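Flidon cleaning cloths, light blue, pack of 12

Bought for: kitchen and bathroom
Used for: since September
Would buy again: yes, but only the blue ones

I have bought these cloths after my old ones became too thin to hold water. I am a person who keeps a cloth until it has holes, so for me a new pack is a big decision. I paid 20 dollars in the Narkon shop. The same pack was a little cheaper online, but with the delivery it came to more, and I wanted to touch the fabric before paying.

In the shop there were three colours: light blue, grey and a kind of yellow. I took one pack of the light blue and later one pack of the grey, because my sister-in-law said grey does not show the dirt. For me this is a bad reason. I want to see the dirt, so I know when the cloth must go to the wash.

The first wash is important. The label says to wash them before use and I did it at 40 degrees, without softener. The grey ones gave colour to the water, and one white tea towel in the same load is now not so white. The blue ones gave nothing that I could notice. Please wash them separately anyway, the first time.

How they feel: soft, and not slippery as some cheap ones are. My hands are dry in winter, and with the old microfibre I had the feeling that the cloth was catching on my skin. With these I don't have it. They are also easy to wring out. I can fold one in two, turn it once and most of the water is gone. 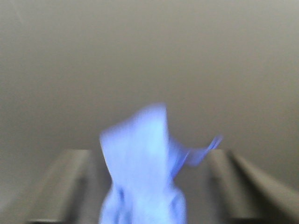

For drying glasses they are good but not the best. A linen towel is still better if you care about small fibres. On the first days I found some blue fluff on the wine glasses, and after the fourth wash it stopped. On the stove top they are excellent. Grease comes off with warm water and one drop of dish soap, and then it rinses out of the cloth without much rubbing. Tomato sauce is another story. I have two cloths with an orange shadow which did not leave even after soaking overnight. They are clean, only ugly, and I moved them to the bathroom.

The size I would like a bit bigger. It is fine for the counter, but for the floor of the shower I must rinse it too many times. I compared with a Kaczmarczyk cloth which I have from before, and that one is larger and thicker, but it takes all day to dry on the tap and by the evening it smells. The Flidon is dry by lunch if I hang it open after breakfast. If I leave it in a ball in the sink, it smells too, so this is partly my own fault.

One complaint about the edges. The stitching is simple, and on one cloth from the pack the thread came loose in the corner. I cut it with scissors and so far it did not run further. I wrote to the shop on a Sunday evening and they offered to send a replacement, but I didn't want to make them post a single cloth to me.

The packaging is a paper band and no plastic, which I liked. The band is printed with washing symbols on the inside, so don't throw it away too fast – I had to take mine back out of the recycling.

Four stars out of five for the blue. For the grey I would give three.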